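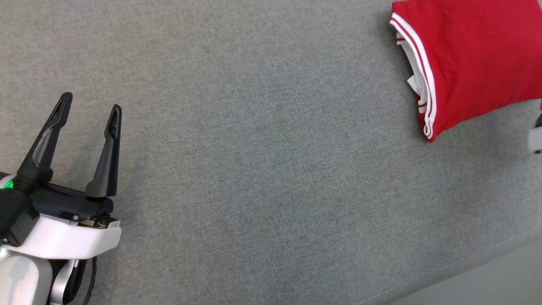 Zosteo Wash & Fold, Drerkdale
Frequently Asked Questions: Folding and Finishing

These are the questions we get most often at the counter and by email. For prices and pickup areas, see the Rates page. For stains, see the Stain Guide.

What does "fold" include?

Every item in a standard order is folded by type and stacked by type. Shirts go with shirts, shorts with shorts, towels with towels. Socks are paired and turned over once at the cuff. Underwear is folded in half and stacked unless you ask us to leave it flat. Items that should hang, such as dress shirts and blazers, are only put on hangers if you add the hanger option to your order.

How do you fold a T-shirt?

Face down, sleeves in, sides to the middle, then up from the hem in thirds. The front ends up on top. The finished size depends on the shirt, but we try to keep all the adult shirts in one order to the same width so the stack stands up in a drawer.

Can I ask for a different fold?

Yes. There are three shirt folds on the order form: standard, file fold (stands on its edge in a drawer), and half fold. The half fold is larger and suits open shelves. If you want something else, write it in the notes box. We keep the note with your account, so you don't have to repeat it.

What surface do you fold on?

Clean clothes are sorted and folded on fabric-covered tables. Slippery garments stay put on woven fabric better than they do on a bare top. The covers are vacuumed before the morning shift and again at 2 p.m. Nothing unwashed goes on a folding table. Incoming bags are opened on a separate bench near the washers.

Will lint from the table get on dark clothes?

It shouldn't. If you find lint on black or navy items, tell us and we will roll them again at no charge. Most lint on dark clothes comes from towels washed in the same load, and the best fix is to send towels in their own bag.

How do you handle team jerseys, shorts and other sportswear?

Sportswear with stripes, numbers or lettering is washed inside out in cold water, dried on low, and turned right side out before folding. We fold with the trim toward the outside where the garment allows it, so you can tell one set from another without opening the stack. We don't fold across a printed number if we can avoid it. Shiny fabrics are not pressed.

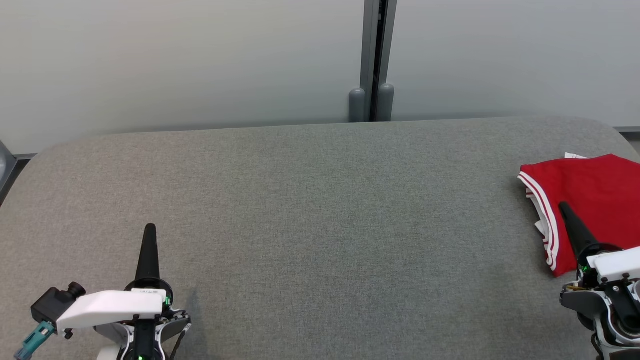 A folded red garment with two white stripes along its curved edge.

My red jersey has white stripes. Will the color run?

Modern sportswear is usually colorfast, but a new red item can still bleed in its first few washes. Mark it "new red" on the order form and we will wash it alone or with other reds, with a color catcher sheet in the drum. The fee for a separate small load is $15. If the stripes have already turned pink, tell us before we wash it. Do not put it in a dryer at home first, as heat makes the dye harder to lift.

Should I leave the tags and care labels on?

Please do. We check the care label on anything we haven't seen before. If the label has been cut out, we wash cold and dry on low. Store tags and plastic fasteners should come off before you send the item to us. We remove them if we find them, but a small one can get past us.

How many items can be in one order?

There is no limit on a drop-off order. A pickup order can have up to 62 items, not counting socks and underwear. Larger pickups need to be booked as two orders. They can go out in the same van.

Do you fold fitted sheets?

Yes. Corners are tucked into each other and the sheet is folded to a rectangle. Each sheet set is then placed inside one of its own pillowcases. If you would rather have the pieces stacked separately, choose "linens loose" on the form.

What about baby clothes?

Baby clothes are folded in half and stacked by kind. We don't match outfits. Snaps are closed. Please wash-bag anything smaller than your hand, especially socks and mittens.

My clothes came back with crease lines. What can I do?

Light creases from folding usually drop out after a night on a hanger. Linen and heavy cotton hold a crease longer. If you have a shirt that always creases badly, ask for the half fold or add a hanger. Creases are more common in orders that stay bagged for several days, so we suggest unpacking on the day you get them.

How are finished orders packed?

Stacks are wrapped in brown paper, with the heaviest items at the bottom. Small orders go in one bundle. Bigger ones are split by type, and the type is written on each bundle in pencil. You can also send your own bag. We use it if it is clean, dry and large enough. The largest reusable bag we sell, the Flurby, is 46 inches around and holds a week of laundry for two adults. You can buy one at the counter.

Can you fold clothes I have already washed?

Yes, as a fold-only order. Everything must be clean and completely dry. Damp items will be dried and charged as a dryer load. Fold-only orders dropped off by 10 a.m. are ready by 5 p.m. the same day. In May and September, when teams bring in their uniforms, allow one extra day.

Something in my order isn't mine. What should I do?

Keep it aside, don't wash it, and call us. We will collect it on the next van run and check whether anything of yours went to another customer. If an item of yours is missing, have the order number ready and describe the item as fully as you can: color, size, brand, any stripes or lettering. Unclaimed items are kept on the shelf behind the counter for three months.

Do you sew on buttons or fix hems?

Buttons, yes, if you have the button. Hems, zippers and tears go to Yan Alterations next door. We can carry items over for you, but Yan sets the price and the finish date.

Who do I contact about a problem with folding or finishing?

Ask for Meinrad Rüegg at the counter, weekdays from 8 a.m. to 4 p.m., or use the contact form and choose "Finishing." Please report problems within seven days of getting your order and keep the paper wrap if you still have it. The shop is at 215 Mill Street, Drerkdale. Parking is behind the building.

Related pages: Rates | Stain Guide | Pickup Areas | Order Form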